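电子商务运营 第六讲讲义
小品牌的库存同步与订单自动化：先别急着买系统
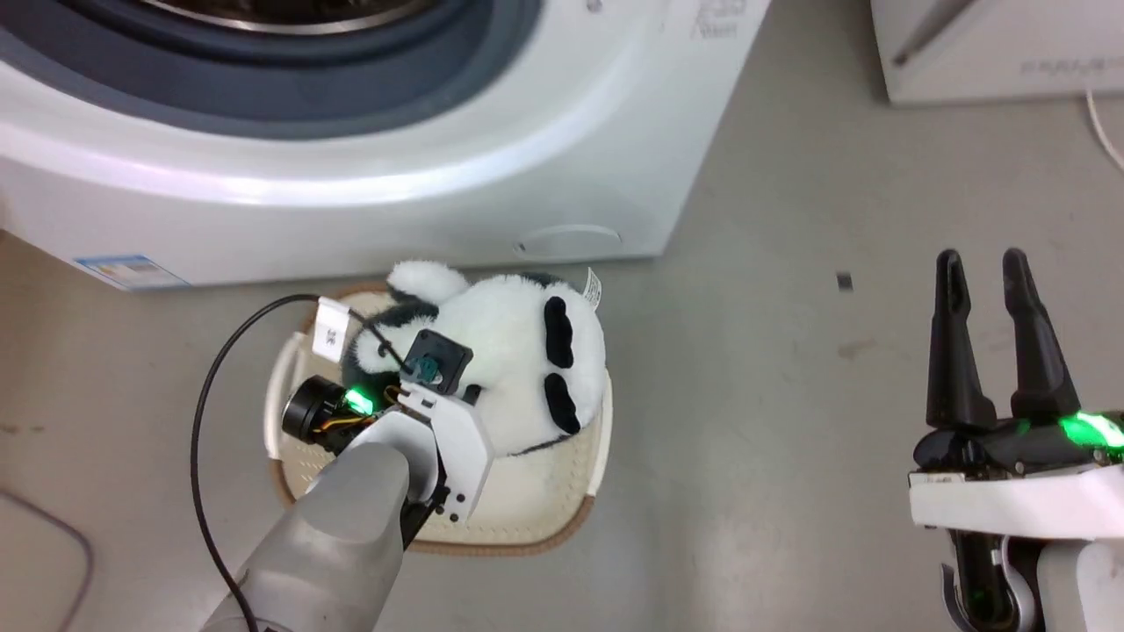

上一讲结尾留了一个问题：一个月出一百来单的小店，到底需不需要把库存、订单、发货全部接到一套系统里。软件商的答案当然是需要。这一讲我想把这个答案拆开看，看看它成立要满足哪些条件，以及哪些条件在推销材料里通常不写。

先说明立场。我不反对自动化，我反对的是没有算账的自动化。同学们交上来的作业里，十份有七份的结论是“建议引入一体化管理平台”，而前面的分析跟这个结论几乎没有关系。这种写法在这门课里拿不到高分。

一、所谓“手工流程”究竟指什么

案例材料里常写“全部靠手工处理，成为增长瓶颈”。读到这句话请停一下，问清楚手工的是哪一段。

一张订单从产生到结束，至少经过这几步：
1. 平台收到订单，付款确认
2. 订单信息转到卖家手里（邮件、后台、导出表格）
3. 核对库存，锁定货品
4. 打印面单，拣货，包装
5. 交给承运商，回填运单号
6. 平台结算，卖家对账
7. 退换货（如果有）

软件能碰到的主要是第2、3、5、6步。第4步它能省掉抄地址的工夫，省不掉包装本身。第7步大多数系统只给你一个状态按钮，真正费时间的是跟顾客来回沟通，以及判断退回来的东西还能不能卖。

所以“手工处理占用大量时间”这句话，如果时间主要花在第4步和第7步，上系统之后情况不会有多大改善。这一点要有工时记录才能判断，凭印象不行。店主的印象往往偏向最烦的那一步，最烦的和最花时间的经常是两回事。

二、案例：Lallau

Lallau是一个卖手工陶器和织物的小品牌，自己有网店，同时在选品平台Estham上供货。课前发的材料里有它的基本情况，这里只重复要用到的数字。

在售货品198种，其中一半以上是单件或小批量，卖完不一定再做。淡季一个月100单，旺季最多的一个月367单。两个渠道的库存分开记，一份在网店后台，一份在表格里，每天傍晚对一次。

它遇到的麻烦是超卖：同一只碗，下午在自己的网店卖掉，表格还没改，晚上又在Estham上卖出一次。旺季那个月出现了25次。

Temba是它后来采用的中间件，作用是在两个渠道之间同步库存数量，并把订单汇总到一处。服务商的案例介绍说超卖“基本消除”，效率“大幅提升”。请注意这两个词都没有配数字。

我们逐条问。

第一，25次超卖的代价是多少？材料里没有。取消订单要退款，可能影响平台评分，也可能丢掉一个回头客，但也有一部分顾客接受了换成相近的款式。这几种结果的成本差得很远，混在一起说“25次超卖”，听起来吓人，却没法拿去跟软件费用比。

第二，367单里出现25次，比例不到百分之七。旺季如此，淡季呢？材料只给了最坏的一个月。拿最坏的一个月去论证全年的订阅费，是推销文案的常用手法，写分析报告的人不该照搬。

第三，有没有更便宜的办法？比如把单件货品只放在一个渠道卖，或者旺季改成一天对三次库存，或者给Estham那边少报一件作缓冲。单件货品没法用缓冲，这一点要承认；但小批量货品可以。材料没有提店主是否试过这些。

第四，“采用后”的数据取自什么时候？如果系统是旺季过后上线的，超卖减少有多少归功于系统，有多少只是因为单子少了？至少要拿下一个旺季来比，才谈得上效果。

三、同步不等于实时

许多同学默认接了系统，库存就是“实时”的。实际情况要看接口。

有的平台会在订单产生时主动推送通知，有的只允许外部系统隔一段时间来查询。后一种情况下，两次查询之间卖掉的东西，另一个渠道并不知道。间隔缩短，超卖会变少，但仍然可能发生，而且查询太频繁会被平台限流，限流之后反而更慢。

另外要考虑失败的情形。通知丢了怎么办？同一条通知来了两次，库存会不会扣两遍？两个渠道的货号写法不一致，一个多了空格，系统认不认得？手工对账虽然笨，却有人在看。自动同步出错的时候，可能好几天没人发现。选型时请一定问服务商：出错了谁会收到提醒，提醒里写什么，能不能查到是哪一条出的错。答不上来的，演示做得再漂亮也请打个问号。

四、对照：Larnthorpe

Larnthorpe做的是蜡烛和香皂，规格固定，随时补货。它也接了类似的中间件，一年后退掉了，回到表格。

原因不复杂。货品标准化，每种都有余量，超卖本来就少见。系统带来的好处主要是订单汇总，而它只有两个渠道，两个后台各看一眼也就看完了。费用按接入渠道收，再加上每次改包装规格都要重新配置组合商品，维护工作落在原来负责打包的人身上。

我放这个案例，并不想证明系统没用。Lallau和Larnthorpe的订单量相差不大，结论却可能相反，差别在货品的性质：单件货品经不起一次重复销售，标准品经得起。可见“订单量到了多少就该上系统”这种经验数字，参考价值有限。网上流传的各种门槛，我查过几个，来源大多是卖系统的公司自己的博客。

当然，Larnthorpe的说法也只是店主一面之词。也许是配置没做好，也许是当初选错了套餐。退掉系统的人和买了系统的人一样，都倾向于证明自己的决定正确。引用时请写明出处的立场。

五、算账的最低要求

期中报告里如果建议引入任何软件，必须包含以下内容，缺一项扣一档：

现状工时：按步骤分列，注明是记录还是估计。
差错数量和单次代价：至少分出退款、换货、补偿三类。
软件全部费用：订阅费、接入费、按单收费、超出额度的部分，以及初次整理货品数据的人工。
替代办法：至少两种不花钱或少花钱的，并说明为什么不够用。
退出成本：停用时数据能否导出，导出成什么格式，历史订单保留多久。

初次整理数据这一项最容易漏。198种货品，每种要有统一的货号、规格、重量、图片，两个渠道的名称还要对上。做过的人都知道这要花多久，没做过的人在报告里写的是“一键导入”。

六、关于“赋能”一类的词

手工艺品类的品牌介绍里常有社会使命的内容，例如为产地的手艺人提供收入。这些内容可能是真的，也值得尊重，但它跟运营效率是两个论题。材料里把两件事写在同一段，读者容易产生一种印象：订单处理快了，手艺人的收入就高了。中间隔着定价、采购条款、付款周期，每一环都需要证据。

写报告时请把使命陈述和运营数据分开放。要论证前者，去找采购单价和付款记录，不要拿发货速度代替。

七、课后

阅读课程页面上的Temba服务条款节选，找出其中关于同步延迟和责任限制的两处表述，各用一句话改写成店主看得懂的话。

重做Lallau的成本比较。缺的数字自己设，但每个假设要写出来，并且给一个高值和一个低值，看结论会不会翻过来。会翻就照实写会翻，这样的报告我给分不低。

下一讲讲退货，请先看讲义附的流程表，特别是“部分退款”那一栏，去年好几组在这里把账算成了负数。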